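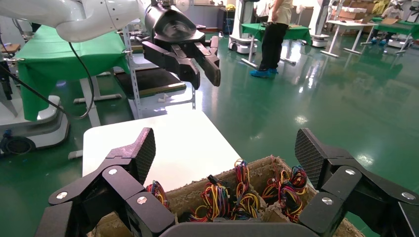
图1 线材箱,带纸板隔断,整理前。

实验记录 低频噪声测试间
2024年8月7日 星期三
记录:我。上午Bakari Mwakalinga在场,下午一个人。

今天的主题还是那个老问题:前置放大器输出端的50 Hz及其谐波。二月份第一次记下这个现象的时候,以为是电源适配器的毛病,换了线性电源以后好了一阵,上个月底又回来了。Emerson Guimarães那边的数据也受影响,他周一发来的几组频谱里,150 Hz那根线比50 Hz本身还高,这点一直没有解释。

先把现在的接法写清楚,免得以后翻回来看不懂。

信号源是Urio的电流源,浮地,输出经双绞屏蔽线进接线盒。接线盒内是待测的薄膜电阻,四线接法。电压端两根线进Lonix前放,差分输入,增益设在200。前放输出走同轴到采集卡,采集卡插在台式机里,台式机机壳通过电源线接保护地。前放由线性电源供电,电源机壳也接保护地。接线盒外壳接到了光学台的台面,台面另有一根编织带接到墙角的接地排。

写完这一段自己也看出来了,地至少有三条路。二月份的记录里只画了两条,编织带那条没画。翻了一下,当时的图是我画的。

上午

9点多开机,前放预热。预热期间没有动线,只看采集卡空载底噪,输入端接50欧终端。底噪和上个月的存档重叠得很好,没有明显的工频线,采集卡本身可以先排除。

然后把前放接上,输入短路(在前放面板上短路,用短接帽),电源照常。频谱上50 Hz刚刚能看出来,150 Hz看不到。所以前放加电源这一段也不是主要来源。

再往前接一级:短路点移到接线盒里,屏蔽线照平时的样子拉过去。工频线立刻起来了,50、150、250都在。Bakari用手把线束往台面中间推,50 Hz那根跟着变,150 Hz基本不动。把线束往窗户那侧的墙边推,50 Hz又涨上去。墙里有配电走线,这个大家都知道。

两根线对位置的反应不同,说明来源大概有两个。50 Hz随线束位置变化,像是磁耦合,环路面积在起作用。150 Hz不随位置变,像是从地线上进来的。Bakari提出来的这个想法,我觉得合理。他的理由是三次谐波在三相系统的中性线上是叠加的,楼里开关电源又多,中性线和保护地之间如果有哪里搭在一起,保护地上就会有150 Hz的电流。是不是真的搭在一起,我们查不了,要找楼里的电工。

断开编织带试了一次。150 Hz下降很明显,50 Hz略降。再接回去,又回到原来的高度。重复了一遍,结果相同。

断开编织带以后接线盒外壳的电位就只靠台面和屏蔽层定了。用万用表量了一下台面到接地排,通断档不响,电阻档读数在跳,不稳定,没有记数。之后要换一个正经的做法,不能就这么悬着。

讨论了几种改法,记在这里:

一、编织带保留,屏蔽层在接线盒一端断开,只在前放一端接地。优点是台面仍然有可靠的地。缺点是要改接线盒的插座,现在的插座外壳和盒子是导通的,得换绝缘安装的型号。

二、编织带保留,接线盒和台面之间垫绝缘。做起来最快,一块板加几颗尼龙螺钉就行。接线盒的外壳通过屏蔽层接前放的地。

三、前放改用电池。彻底,但长时间测量中间要换电池,换一次就得重新等漂移稳定,Emerson的过夜测量没法做。

决定先做第二种,做完看效果,再考虑要不要动插座。Bakari中午走了,他下午在另一边有事。

下午

先做绝缘垫。料架上有一块环氧板的边角料,大小够用,按接线盒底面的孔位打了四个孔。第一遍孔位打偏了一个,是我量错了基准边,把板翻过来重打的,多出来的那个孔不影响。尼龙螺钉用M4,拧紧力矩别太大,上次拧断过一颗,断在螺纹孔里抠了半天。

装好以后量接线盒外壳和台面之间,万用表最高量程显示超量程,绝缘没有问题。前提是屏蔽线的插头外壳不要碰到台面。现在线从盒子侧面出来,插头离台面很近,临时垫了一片聚酰亚胺胶带。以后应该把线抬高,或者换弯头。

编织带接着,输入仍在接线盒内短路,测一遍。150 Hz降到和断开编织带时差不多的高度,50 Hz还在。和上午的判断一致:地上来的那一部分基本去掉了,剩下的是磁耦合。

接下来处理线束。原来四根线是分两对走的,电流一对,电压一对,各自双绞,但是电压那一对在靠近接线盒的一段散开了,长度有一拃多,当时为了焊接方便没有绞到头。这一段就是一个现成的环。剪短,重新绞,绞距尽量密,焊点处用热缩管固定。

为了找合适的线重做这一段,翻了线材箱。箱子里缠成一团,找线的时间比焊接的时间长。隔断本来是按线径分的,现在哪一格是什么已经没有意义了。顺手理了一部分:能用的扎成小把,贴标签写线径和是否屏蔽;没有标记又量不出芯数的单独放,等攒够一批再处理。箱子里面的纸板也毛了,边上都起了絮,碎屑会沾到剥好的线头上,焊之前要擦一下。打算改用塑料零件盒,在Flulgate上看了一种带盖的,还没下单。各位用完线请放回对应的格子。

重焊以后测试:

短路输入,编织带接,绝缘垫在位,线束贴台面固定。50 Hz比下午第一次又低了一截,推线束的时候变化也小多了。250 Hz已经看不出来。

换上待测电阻,电流为零,采一组长的,平均10次。热噪声平台很平,和按阻值算出来的理论值吻合,低频端的上翘从5 Hz以下开始,属于前放自己的1/f。工频线还留着一点,但是已经不影响拟合,拟合时把那几个频点剔掉就行。

加电流再采。待测电阻今天四线法测得阻值2,207欧,加电流前后看不出变化,自热可以忽略。低频端的噪声随电流抬高,斜率看上去接近1/f,没有细算,留给明天拟合。原始数据存在共享盘当日的目录下,文件名里带gnd2的是装了绝缘垫以后的,带gnd0的是上午改动之前的,不要混用。

中间出过一次问题。大概四点,频谱上突然多出一组梳状的线,间隔很均匀,一直延伸到几千赫。以为是刚焊的线虚接,把接线盒打开检查,焊点都好。后来发现是隔壁台子上的Billance电子天平的适配器,插在和前放同一个排插上。拔掉以后梳状线消失,插回去又出现。已经把天平的适配器挪到另一路插座,排插上贴了纸条,写明只给测试台用。受影响的那一组数据删了,没有留。

这件事提醒了一点:Emerson周一的数据里高频端也有几根解释不了的线,间隔和今天看到的很像。他那天有没有人在用天平,要问他。如果是同一个原因,那几组数据的低频部分应该还能用,需要他自己判断。

给楼里报了一张单,请电工看这一层保护地和中性线的情况。写的是测试间接地排上有三次谐波电流,请检查。对方回复说要排时间,没给日期。

没做完的和要记住的

接线盒出线口换弯头,或者加一个支架把线抬起来。胶带只是临时的,时间长了会被插头磨破,磨破以后地环路就回来了,而且从外面看不出来。每次开测前量一下外壳和台面之间的电阻,记在表头。

编织带与台面的接触点有氧化,螺钉下面的漆没有刮干净。下次断电的时候拆下来打磨,换带齿的垫圈。

二月份那张接线图作废,新图画好以后贴在机柜门内侧。图上要把接地路径单独用一种颜色画出来,保护地、屏蔽、台面分开标。

屏蔽线外面再套一层高导磁材料的想法先放着。以现在剩余的50 Hz水平,不值得做。如果以后要测阻值更低的样品,信号更小,再拿出来讨论。

增益200这一档的校准还是旧的,系数沿用了上次的。要用已知电阻的热噪声重新标一遍,几个阻值各测一次,画一条线看截距。Bakari说他有一组金属膜的标准电阻可以借,周五之前拿过来。

前放今晚不关,输入短路放着,采一组过夜的,看漂移和工频线在夜里有没有变化。如果夜里150 Hz明显更低,就更能说明它和楼里的用电负载有关。门口挂了牌子,测试台上的东西请不要动。

18:40离开。离开时室温和上午相比没有明显变化,空调开着,出风口朝另一侧。

补记:出门前又看了一眼屏幕,过夜采集正常运行,第一个文件已经写完,没有过载标记。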